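The Paper Situation

August is when the paper comes for me. I don't know why it picks August. The school sends its forms, the insurance people send a booklet explaining last year's booklet, and every store I have ever bought a lamp from remembers that I exist. By the second week the kitchen counter has a geology.

This year I decided to deal with it, by which I mean I bought things. I bought a set of four stacking trays from Reslow, in a color the website called Fog. I bought a label maker. I bought folders from Jonow with tabs that come in a separate bag and have to be folded along a line that only exists in the instructions. I spent a full evening on the tabs and filed no paper at all, and I went to bed feeling very organized.

The trays were meant to be In, Out, Keep and Soon. I'd like to meet the person who can run a tray called Soon. Mine filled up in two days and is still full. Out has one thing in it, a birthday card for my aunt, and her birthday was in May.

My friend Jui-lin Lo came over to look at the trays, because I had talked them up. She used to do the filing for a dental office and has opinions. Her first one was that I had too many categories. Her second was that I was keeping paper the way other people keep leftovers, so that throwing it out later would feel like somebody else's decision. She drank my coffee and asked why I had a manual for an Engelhardt bread machine. I said it was in case I got the bread machine back from my brother. She put it in the recycling while looking straight at me.

We sorted at the dining table from 4 in the afternoon until it was too dark to read the small print. Her method, which I'm passing along for free, is three piles: money, people, and trash. If it's about money you put it in a folder. If it's about people, meaning kids' drawings, letters, the program from a funeral, it goes in a box, and you don't sort the box. Everything else is trash until it proves otherwise. I argued for a fourth pile, for things that are interesting. She let me have it and then sat on it, which I found out when I got up to look for it.

Some things I turned up: a warranty for a toaster I've never owned. A receipt for 71 dollars with the name of the store faded right off it, so I'm free to imagine it was something nice. Eleven takeout menus, three from the same place at three different prices, which read together are a pretty good history of the decade. A map of a zoo. My own handwriting on an envelope, saying CALL HIM BACK, underlined twice. Whoever he was, I'm sorry.

Then there were the big sheets, and I had no plan for the big sheets. Folders are built for letter paper and people who live on letter paper. I have poster board left over from science fair season, wrapping tissue, and a roll of drawing paper my daughter cut into enormous pieces and then lost interest in. Big paper is a different animal. Pick it up by one corner and it folds itself over your wrist. Pick it up by the middle and you've put a dent in it for life. It wants to be held at two points, with some distance between them, and it wants both ends to move at the same speed, and I only know this from having carried a lot of it through doorways badly.

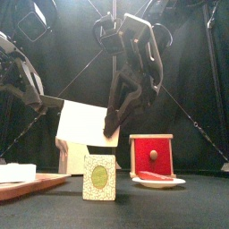 Jui-lin took one end and I took the other and we walked the poster board down the hall like a stretcher. It went behind the wardrobe, where there is a gap exactly wide enough for poster board and a cat. The thinner stuff was worse. It sagged, it drifted, it caught the air from the fan and tried to leave. We laid it out flat in an Aner portfolio case I'd bought in college, back when I was going to be someone who had a portfolio. The zipper sticks at the corner, but it closes if you swear at it.

The counter is clear now, or it was for one night. The mail came the next morning with a catalog for closet systems, and I read the whole thing standing up. They make a tray with five levels. I've put the catalog in Soon.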